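Mobile Messaging Systems
Unit 4 handout: Delivery state and read receipts
B. Widmer

4.1 Three states of a message

A message sent through a client such as Onine passes through three states: accepted by the server, delivered to the device, opened by the reader. Each state has its own event. Only the last one depends on what the reader does, and it is the only one a user can normally switch off.

The server holds an undelivered message in a queue. In the Wultberg model used in this course, the queue holds 400 messages per account. When it is full, the oldest message is dropped and the sender gets a failure event.

4.2 Receipts in groups

In a group of 143 members, one message can produce 142 delivery events and as many read events. Fanis clients collect these for 10 seconds and send them as one batch. The sender's screen lags slightly — an accepted cost.

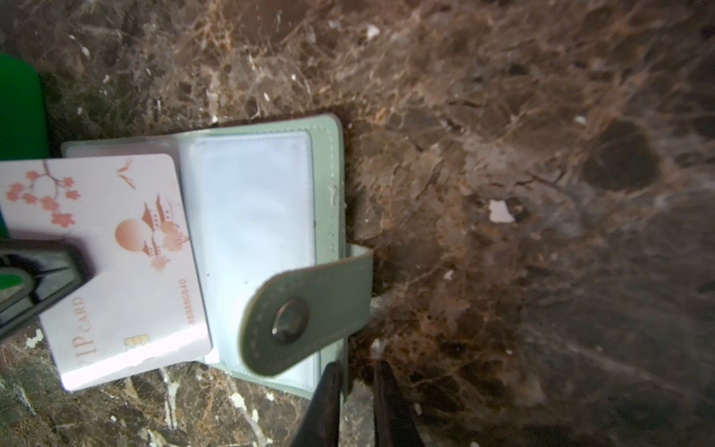

4.3 Linked devices

An account with 2 linked devices raises a question of definition. Eberhard marks a message delivered when the first device confirms. Wultberg waits for both, so a tablet left switched off can hold a message at "sent" for days.

Read state is simpler. Opening the message on either device counts, and the other clears its badge at the next sync.

For Thursday: draw the event sequence for one message sent to an account with one device offline, under both rules. Mark where the queue entry is deleted.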